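FOR IMMEDIATE RELEASE
July 2019

Duan Paper & Party opens its second shop, in Botanham, with Saturday lettering classes

BOTANHAM — Well, we did it! After 3 years in the little shop in Brarenton, where you had to back out of the card aisle if anyone else wanted to come in, I'm so happy to tell you that Duan Paper & Party is opening a second store. It's on Mill Street in Botanham, in the old shoe repair place, and it has a real back room with a sink and a door that closes.

I'm told a press release is supposed to be written as if somebody else wrote it. I tried that and it sounded like a bank, so you're getting me instead.

If you've never been in, we sell the stuff that makes a party look like a party. Banners, backdrops, cake toppers, crepe paper by the roll, balloons, thank-you cards, and a whole wall of letters. The letters are what people come for. We have them in card, foam and felt, and we'll cut a name to order if you give us a couple of days (more in May, please, when every graduation in the county lands on the same weekend).

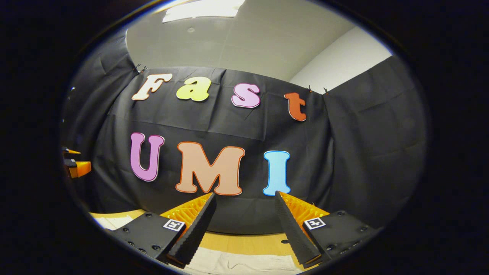
The new store gives us room for the thing customers have been asking for since we opened, and that's classes. We'll run them on Saturday mornings in the back room, starting at ten. You'll draw your letters, cut them, edge them in a second color and get them up on a backdrop, and you take home everything you make. It's 33 dollars for the morning with all materials and coffee included. Kids are welcome if they bring a grown-up, and the grown-up has to make something too!

We're also bringing in Skistix, the removable mounting strips that our Brarenton regulars already clean us out of every month. They'll be right by the register, and there will be a bigger pack for schools and churches. I went through an embarrassing number of brands before I settled on these. I like how they handle on fabric, and I like that I can cut them down with ordinary scissors for the skinny letters.

A few people have asked if the Brarenton shop is closing. No! Same hours, same phone number, same sticky front door. The cutting machine is moving to Botanham, so custom orders will be made there, but you can still place them and pick them up at either store. If you have a gift card from the old place, it works in the new one. Loyalty cards too, even the old green ones with the hole punches.
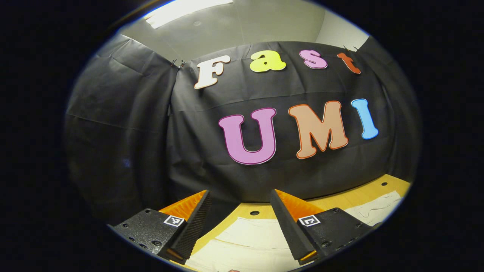
By Shakuntala Bisht
Owner, Duan Paper & Party

I do want to say a word about the building. It sat empty for two winters and the floor was in sad shape, so we've had it sanded and sealed, and we kept the long counter from the shoe repair days. It has heel marks and glue all over one end and I wouldn't trade it. The wrapping station is going there. Gift wrap is free on anything you buy from us, and for a small charge we'll wrap things you bought someplace else — no lectures.

Opening day starts at nine with the doors open and lemon bars on the counter until they run out. We'll have half-price scrap bags, which are all the offcuts from custom jobs stuffed in a paper sack (great for rainy days, terrible for your carpet). Sign-up sheets for the first 2 classes will be at the register, and you can also reserve a spot by phone or by stopping in at Brarenton this week.

Parking is behind the building. Turn in by the dry cleaner and keep left, and please don't use the dentist's spaces. He has been very patient about our deliveries.

If you're from a paper or a radio station and want to come by before we open, call either shop and ask for me. I'm there most afternoons, usually on a ladder, so let it ring.

Duan Paper & Party
3061 Mill Street, Botanham
Open Tuesday through Saturday, nine to five-thirty
Press contact: Shakuntala Bisht

###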